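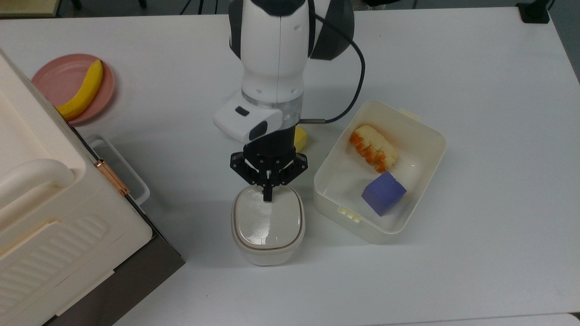 Photo: Munasinghe / Wivo Home Notes

Filed under: Small Spaces, Playroom & Craft Table, Tidying

How to clear a mixed-up table with one open bin

Every house I have ever lived in has had one table where everything lands. Ours is white, which I thought would encourage us to keep it clean (it did not!), and by the end of the day it has collected play food, a block or two, a sponge from the kitchen and usually a scrap of paper that might be important and almost never is. I used to sort it all into a row of tiny labeled tubs, and I kept that up for one whole September before I gave in and went over to a single open bin. I have been much happier ever since.

You will need an open plastic bin with fairly low sides, one container with a lid, and a box with a drawer if you have one. My bin is a Grilel and I'm fond of it, but any bin you can reach into without lifting a lid will do the job. Do measure your shelf first. Mine is 62 cm wide and I once came home with a bin that would have fit beautifully in somebody else's house.

Start with the bin

Put the bin on the table, close to the mess, and leave it there until you have finished. Carrying things across the room one at a time is how I end up reading old magazines on the floor. Then pick up whatever is obviously a toy and set it inside. Play food goes in first at our place, because the pieces are light and roll off if you nudge them, and then blocks, and then little animals. Don't arrange anything yet. If you start lining things up by color now you'll be there until supper.

Check the lidded containers

Small containers with lids are sneaky. They look tidy sitting there, so the eye slides right over them, and meanwhile there may be three beads and a button inside that you have been hunting for since spring. Open each one, tip out what doesn't belong, and press the lid down again evenly all the way around. If a lid won't sit flat, look for crumbs in the rim. I wipe mine with a barely damp cloth and let it air a while before closing it up.

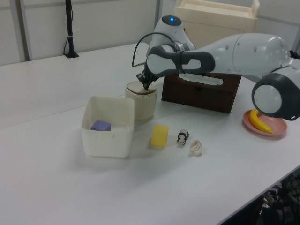 The table with the sponge, panda and crumpled paper out.

Now for the leftovers

Once the easy toys are in, you'll have a few things that don't seem to go together at all. I take these from left to right so that I don't dither. A sponge goes back to the sink, however handy it looks on the table. A panda goes in the bin with the other animals. Crumpled paper gets smoothed out and read once, and then it is either filed or recycled, and I do mean once.

Plates are a little different. If the play banana lives on the pink plate in your house, as it does in ours, you can let the pair stay together and move them as one piece. My feeling is that a toy that is always used with a dish should be stored with the dish, and I have stopped apologizing to tidier friends for it.

Use the drawer for the very small things

A wooden box with a drawer is lovely for the bits that would sink to the bottom of a big bin: dice, spare wheels, the odd hair clip. Keep the drawer for those and resist the urge to fill it. I give ours a sort every 8 weeks, and I pull the drawer all the way out to do it, over a tray. The Skoder boxes I tried first had drawers that stuck in damp weather, and a rub of plain candle wax along the runners helped a good deal.

Last of all, wipe the table

Move the bin to its shelf, then the box, then the lidded container, and wipe the whole surface in long strokes toward yourself. Dry it with a soft towel. If you have crayon marks, a little baking soda on a damp cloth usually lifts them, though go gently and try a corner first.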